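## 4. Recording garment sessions with the hand-held grippers

Read this section before you book bed time. It covers the cloth-handling part of the Venter study, and it assumes you have already paired both grippers as set out in section 3.

A word on what the method is supposed to show. The claim in the Greler write-up is that a folding policy can be trained from hand-held gripper recordings alone, with no robot present until the final test. The headline run used 2,000 recordings and folded 55 per cent of the test shirts to an acceptable standard. We have repeated the training twice. Our better attempt reached 22 per cent. Part of that gap may be our sloppiness, and part may be the word "acceptable", which the write-up never defines. The steps below are meant to remove the first excuse.

### 4.1 Before you start

1. Charge both battery packs fully. Clip each one on until it clicks, then tug it.
2. Check the bars in the display window at the end of the pack. Do not begin a block on a low battery - the trigger readings drift before the unit cuts out, and the recording gives no sign of it.
3. Wait for the green light on the small module at the top of the housing. Steady green means the unit is tracking. Blinking green means it is still looking for the room.
4. Make the bed with the plain sheet. Small wrinkles are fine. A heavy crease running under the garment is not.
5. Drop the garment from chest height. Do not arrange it. If you tidy the start position you are doing the policy's hardest job for it, and we suspect this has happened more often than anyone has written down.

**Caution:** Keep your free fingers clear of the jaw when you squeeze the trigger. It closes harder than it looks.

### 4.2 Making a recording

6. Take one gripper in each hand, fingers round the front of the handle.
7. Hold still for a slow breath so that the start point is clean.
8. Bring the jaw down over a raised part of the cloth. A bunched sleeve or hem is easier to catch than flat fabric. 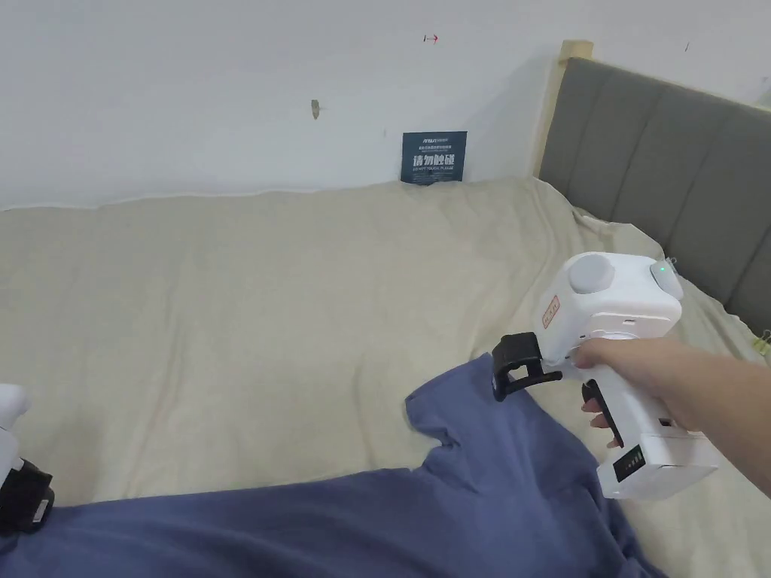
Astdale, September

9. Squeeze, lift, and look at what you have caught before moving on. If the jaw has taken sheet as well as shirt, let go and try again within the same recording. Do not stop and restart. Failed grasps are data, and leaving them out flatters the result.
10. Fold in the order given on the session card: sleeves, sides, then hem to collar.
11. Set both grippers down on the sheet and end the recording.

**Note:** Leave the "DO NOT TOUCH, PLEASE" sign against the wall where it stands. The tracking map was made with it there, and moving it means making the map again.

**Note:** The same goes for marks and scraps on the wall. They look like rubbish but the tracker may be using them. We have not been able to establish which ones matter, so leave the lot.

### 4.3 How many recordings

Make 50 recordings per garment, then change the garment. The write-up says that returns fall off after that. Its own chart shows one curve, from one shirt, with no error bars, so treat the number as a house rule and nothing stronger.

Change the person holding the grippers as well. Our first set came almost entirely from one pair of hands, and the trained policy copied a habit of dragging the left sleeve sideways before lifting it. It looked clever on video. It did nothing for the fold.

### 4.4 What to write down

- The garment code and its condition (washed, starched, stretched).
- Every abandoned recording, with the cause.
- Any change to the room, including lamps and bedding.

Send the log to the Zorkudton office with the raw files. Do not send a selection. If a result only holds on the recordings somebody liked, we would prefer to find out at this stage.

**Known problem:** pale garments on the pale sheet confuse the cloth-edge labels. Use a coloured garment until the labelling tool has been fixed. The supplier says it has been; our checks say otherwise.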